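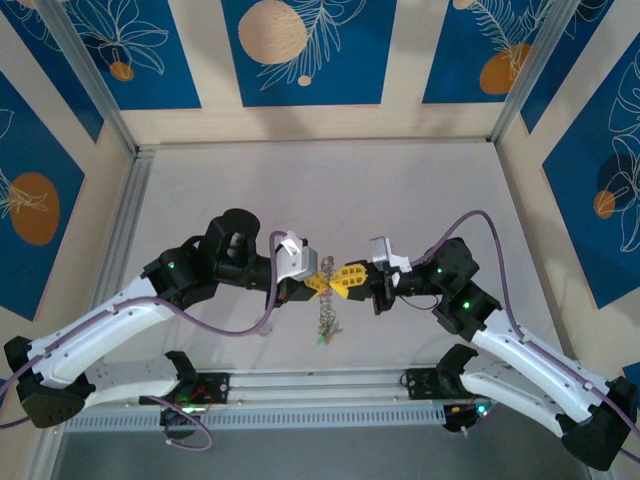 Two-arm station, Girkine bench, coiled item between the fingers.

Progress report to the Perodum fund: handling rules for two-arm work
Prepared by Naheed Rind

You asked for a plain account of whether the draft rules are doing any good. My answer so far is that some of them are, and that I would not yet pay to have the rest printed.

The draft we took over from Marinho in May had 12 rules. Most were written for single arms lifting boxes. We have kept nine as they stood, and three are back on my desk. The worst is rule 4, which says an item is "under control" once a gripper is in contact with it. Contact is easy to log and says very little. With two arms and something thin, both sets of fingertips can be right at the item and you still can't say which arm is responsible for it. I have asked for separate entries for touching, gripping and supporting. Skeltent, who wrote the logging software, think this is too fussy. They may be right about the cost.
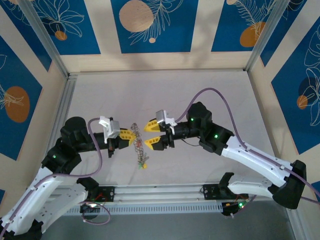 Page last changed: Saturday, September 5, 2020

The log now holds 1,063 attempts. Of these, 222 were marked "compliant, outcome unclear" – a label that should not exist. It lets a station pass the rules without anyone saying what happened to the item. I want it gone before the next payment is released, and I'd rather report a lower score than keep it.

Rule 7 (open fingers stay clear of an item the other arm has hold of) is useful but has no distance in it. Each operator reads "clear" in their own way. Rule 9, on status lights, asks the operator to confirm that lights are on before starting. Fine, but a lit indicator was being written up as a safety check, and the rule never says what each light means. We have told the bench to stop doing that.

Cables are not covered at all. The arms carry long loops, and the draft says nothing on slack or routing. Marinho say it belongs in a maintenance guide. I have not been shown one.

Spending is within the agreed amount. Still open: new wording for rule 4, a figure for rule 7, and a decision from you on whether cables are in scope.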